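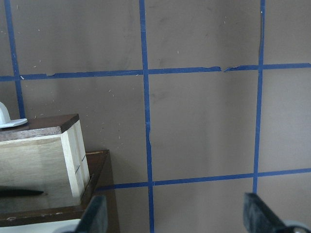 Precious Salazar Talks E Ink, Page Buttons and the Long Road to the Trundisix

If you've followed small e-reader makers for any length of time, you probably know Precious Salazar from the Kukatier forums, where she spent years patching other people's font menus for fun. Now she runs software at Perrin, and the company's first reader, the Trundisix, goes on sale in May. I got an hour on the phone with her and could easily have used three.

I started with the thing everybody asks about: buttons. The Trundisix has real ones, two on each side, and I love them already.

"I read in bed with one hand under the blanket," Salazar told me. "I want to turn the page with my thumb and I don't want to think about it. We had a touch-only version for a while and I kept sneaking my old reader home in my bag."

The screen is a six-inch panel, smaller than a lot of what's coming out now. She laughed when I brought that up. Dexter Lacson, who does the hardware, pushed hard for something bigger, and they argued over it for most of a winter. What settled it was his own jacket pocket — the bigger model wouldn't go in.

Price was the next fight. The company wanted room for a front light that goes properly warm, and that meant giving up the speaker and the stylus. I can't say I'll miss either one. Salazar says she gets mail about the stylus every week, some of it very long.
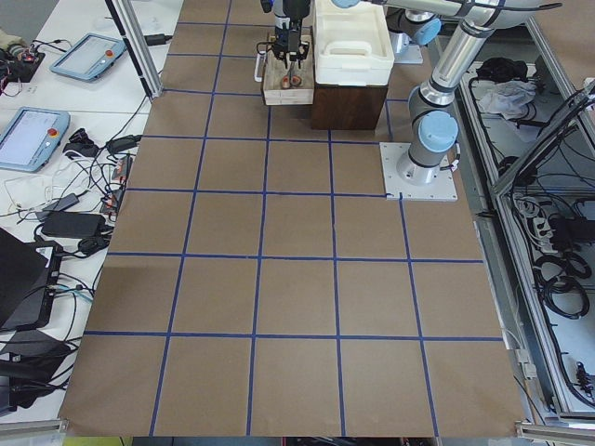
Will the Trundisix read books you bought somewhere else?

Any EPUB without copy protection will open, and you can drag files over with a plain USB cable. Library loans go through Stestora, the lending app Perrin has teamed up with, and those need Wi-Fi for the first download only.

That Stestora piece is what got me excited. You borrow a book on your phone, and it's on the reader the next time it wakes up. Salazar gives the credit to Genalyn Catacutan, who wrote the sync code and then rewrote it when the first one ate too much battery. "Genalyn threw out four months of work on a Friday and came in Monday with a better idea," she said. "I would have sulked for a week."

Battery life is up to 25 days with the light low. I asked what happens if you read the way I do, with the light cranked up and a thousand-page fantasy going. "Then you charge it more," she said. Fair enough!

We got onto fonts after that, and I'm afraid we stayed there a while. There are only six built in, but you can load your own, and the margins go down to almost nothing. She's proudest of the hyphenation. Justified text on small screens usually has those big ugly rivers of white running through it, and she spent ages getting rid of them. She tests every build on the same Victorian novel and says she now knows chapter two by heart, which she does not recommend.

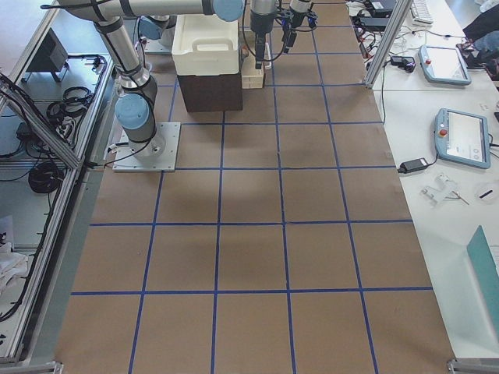 Blue tape grid on brown paper, with the arm on its mounting plate.

The first batch is small, 900 units, and Perrin is selling them straight from its own site. I wondered if that made her nervous. "Every day," she said. "But I've been the person on the forum complaining that no one builds the reader I want. At some point you have to go build it."

Before we hung up I asked what she's reading. A mystery, it turned out to be, borrowed through Stestora and due back Tuesday. She was on the second-to-last chapter and wouldn't let me tell her a thing about the ending.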